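# Track lengths don't match the label on a reissued LP, is my pressing wrong?

Wodby reissue, bought in March, single LP, gatefold. Side two runs shorter than the label says. 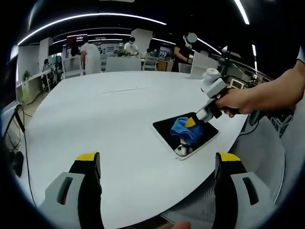 I timed side two three times from needle drop to run-out. The label gives 19:03 and I get 18:17 each time, so 46 seconds are missing. Side one matches to within a second or two. The shortfall seems to be spread across all four songs, with no obvious cut or early fade. The singer also sounds a little higher on side two than on the CD from 2000. Turntable is a belt-drive Soreck, bought used. Is this a known fault with the pressing, or should I be looking at my own gear? The store will exchange it until 17th July.

**posted by yuksel_fan_b**

---

**groovewall**

Mine is the same. I think all the Wodby ones are like that. Just keep it, the sleeve is nice.

---

**Handora**

Work it out as a ratio before you exchange anything. 19:03 is 1143 seconds and 18:17 is 1097 seconds. 1143 divided by 1097 is 1.042, so side two is playing 4.2 percent fast if the label is right. A semitone is 5.9 percent, so you are hearing a bit less than three quarters of a semitone sharp. That agrees with what you say about the voice.

A turntable running fast would do the same to both sides. Side one is fine, so the deck is probably fine too, unless the speed drifts as it warms up. To rule that out:

1. Play side two first, from a cold start, and time it.
2. Play side one right after and time that.
3. Put a strobe disc on the platter during both.

If side two is still short and the strobe holds steady, the error is in the cut. The usual cause is a tape transferred at the wrong speed. The original album was recorded at two studios, and the Yüksel sessions make up all of side two. I have seen it claimed that the machine used there ran slow, which would give you a fast playback on a correct machine. The CD may have been adjusted for it. I can't confirm that part.

Check the matrix number in the run-out as well. My copy ends in 396 and side two times at 19:02. If yours ends in something else, there are at least two cuts in circulation and an exchange only helps if the store has the other one. Ask them to read it to you before you mail anything.

---

**sidetwo_runout**

Agree with the ratio method. One correction: needle drop to run-out includes the lead-in, and label times often leave out the gaps between songs. With four songs that can add ten seconds or so, which means the real speed error could be closer to 5 percent. Time one song from first note to last and compare it with the same song on the CD. Use one that ends cold, without a fade.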